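Damedlow Smokehouse
Home
About us
Menu
Catering
Cookery days
Find us

About us

Damedlow Smokehouse is a family-run restaurant, takeaway and catering kitchen in Collcombe. We cook beef, pork, lamb and chicken slowly over wood, and we sell it by weight over the counter, on a plate in the dining room, or by the tray for parties and works lunches.

We began with one trailer in the car park of the Masson garden centre. The trailer had a smoker at one end, a hatch at the other and enough room for two people if neither of them bent down. We traded on Saturdays and sold pulled pork in a roll, with or without slaw. There was no other menu for the first season. When the pork ran out we shut the hatch and drove home, which was sometimes at two in the afternoon and once at ten past twelve.

After the second winter we took on the lease of the old tyre depot on Station Road. It had a concrete floor, a good high roof and a yard at the back where the smokers could go. It also had no kitchen, no toilets for customers and a roller door that would not close. We did most of the fitting out ourselves and paid professionals for the gas, the electrics and the drains. The dining room seats 82, including the long table by the window, which takes 12 and can be booked.

The trailer is still in use. It goes out for weddings and for the Collcombe show in June.
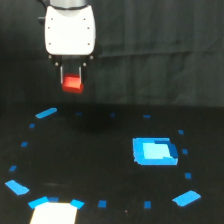 Red block in the gripper

How we cook

All of our smoking is done in the yard in three offset smokers. The largest was made for us by a welder a few miles away and can hold 25 briskets, though we seldom fill it. The two smaller ones are used for ribs, chicken and sausages.

We burn oak for beef and a mixture of oak and apple for pork. The oak comes split and is stacked under the lean-to for at least a year before it goes anywhere near the fire. Apple is harder to get in any quantity, and we buy it from orchards when they are grubbing out old trees. If you have an apple or pear tree coming down within a short drive of Collcombe, please ring us before you put it on a bonfire.

Brisket goes on in the early evening and comes off the next morning. It then rests in a warm cabinet until we open. Pork shoulder takes a little less time. Ribs go on at about six in the morning and are ready for lunch, with a second batch started later for the evening. We do not use liquid smoke, and we do not boil ribs before smoking them.

The rub for the beef is salt and coarse black pepper. The pork rub has paprika, brown sugar, mustard powder, garlic and a few other things in it. It contains mustard and celery, so please tell us about any allergy when you order. A full allergen sheet is kept at the counter and we are happy to go through it with you.

Meat left over at the end of the night is chilled and goes into the next day's beans or chilli. We do not reheat brisket and sell it as fresh.

Where the meat comes from

We have bought our beef from the same butcher since the trailer days. He hangs it for us and trims it the way we ask, with more fat left on than most people would want for a Sunday joint. Pork comes from two farms on the Masson side of the valley. Lamb is on the menu only when we can get shoulders at a sensible price, so it comes and goes. Chicken is free range.

Last year we served 1,224 racks of ribs in the dining room alone. The takeaway side is not counted separately, but it is more. 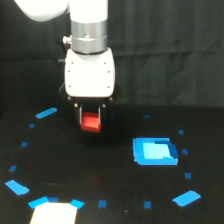
White robotic arm, black fingers, red block

Sauces

There are four sauces on every table. The house sauce is a tomato and vinegar one, fairly sharp. The second is mustard based and goes best with pork. The third is thin, hot and mostly vinegar. The fourth is sold under the name Golari, and it is the one people ask about.

Golari started as a mistake with a batch of house sauce that had far too much smoked chilli in it. We let it down with plum purée to see if it could be rescued, put it out in a jug on the counter and had to make it again the following week. It is dark and sweet with a slow heat. It contains no nuts or dairy, and it is suitable for vegans, although we accept that it is mainly eaten with pork ribs.

We bottle Golari in the kitchen on quiet mornings and sell it from the counter and from a handful of farm shops. The last plum season gave us 667 bottles before the fruit was gone. When the bottles have sold out we do not make it with bought-in purée, as we tried that once and it was too sweet. An email goes out to the mailing list when the new batch is ready.

Sides and things without meat

We were slow to get this right. For a long time the only thing on the menu for a vegetarian was a plate of side dishes, and several customers told us politely that it was not good enough. There is now a smoked squash with beans and greens, a halloumi roll and a mushroom dish that changes with what the grower has. These are cooked in a separate oven and handled with separate tongs. The squash does spend an hour in a smoker, on a day when that smoker has been cleaned and has no meat in it.

Slaw, pickles, beans and cornbread are all made here. The chips are bought in. We tried making our own for three months and did not have the fryer space.

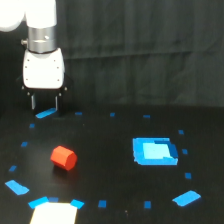

Puddings are kept simple. There is always a sticky toffee pudding and a fruit crumble, and in warmer weather there is ice cream from a dairy a few miles up the road. Children's portions of most things are available at half price, and that applies to grown-ups with small appetites too.

Catering

The catering side grew out of the trailer and now takes up a good part of our week. We cook for weddings, christenings, retirement parties, sports clubs and site openings. There are three ways of doing it.

Trailer: we bring the trailer and cook on site. We need level ground, access for a van and a towed vehicle, and somewhere to park from early morning. Minimum 60 guests.

Buffet: we cook at Station Road, bring the food hot and serve it from tables. Plates and cutlery can be included.

Collected trays: you order by the tray and pick up from the yard door. A full tray of pulled pork fills about twenty rolls. Trays need two days' notice, or four if you would like brisket.

A deposit is taken on trailer and buffet bookings, and the balance is due a fortnight before the date. If numbers change we can usually adjust up to one week before. After that the meat has been ordered.

Cookery days

On most Tuesdays the restaurant is closed and the kitchen and yard are used for cookery days. Groups are kept to ten. The basic day covers lighting and managing a fire, choosing cuts, rubs, and knowing when meat is done by feel as well as by thermometer. You cook a rack of ribs and a chicken, eat some of it at lunch and take the rest home. The day starts at nine and finishes at four.

You do not need a smoker of your own to get something out of it. Plenty of people come with an ordinary kettle barbecue at home, and a large part of the afternoon is spent on how to cook slowly on one of those: coals to one side, meat to the other, lid on, vents nearly shut. The most common fault we come across is too much fuel at the start. The next is lifting the lid every five minutes.

There is a longer course on brisket which runs over an evening and the following morning. It is offered in spring and autumn.

Stout shoes are sensible, as the yard is rough in places. Aprons are provided. Clothes will smell of smoke afterwards.

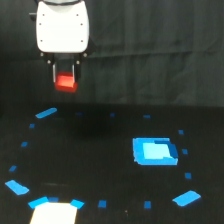 Working with us

There are nine of us full time and a larger number of part-time staff at weekends, many of them from the sixth form college. Everybody who works a shift gets a meal. Tips left in cash or on the card machine are shared between the kitchen and the front of house by hours worked, and the business keeps none of it.

We take on one apprentice each year, starting in the autumn. The apprentice spends time on the fires, in preparation and on the counter, and goes to college one day a week for the certificate. Previous experience is not needed. An early start is part of the job on some days, and the yard is cold in winter. Vacancies are listed on the board inside the door and on this site.

The building

The entrance from Station Road is level and there is an accessible toilet on the ground floor. The upstairs room, used for private parties, is reached by stairs only. Dogs are welcome in the front half of the dining room. There is parking for 14 cars at the side, and the public car park behind the library is free after six.

Smoke drifts, and we have neighbours. The smokers stand at the far end of the yard, the chimneys were raised in our second year here, and no fire is lit before half past five in the morning. If you live nearby and have a concern, please come in or telephone so that we can look at it straight away.

Bookings and enquiries

Tables can be booked online or by telephone. We keep a third of the room free for people who walk in. For catering, please use the form on the catering page and tell us the date, the place and a likely number of guests. We reply within two working days. Gift vouchers for meals and cookery days can be bought at the counter and are valid for a year.

Menu
Catering
Cookery days
Join the mailing list
Allergen information
Privacy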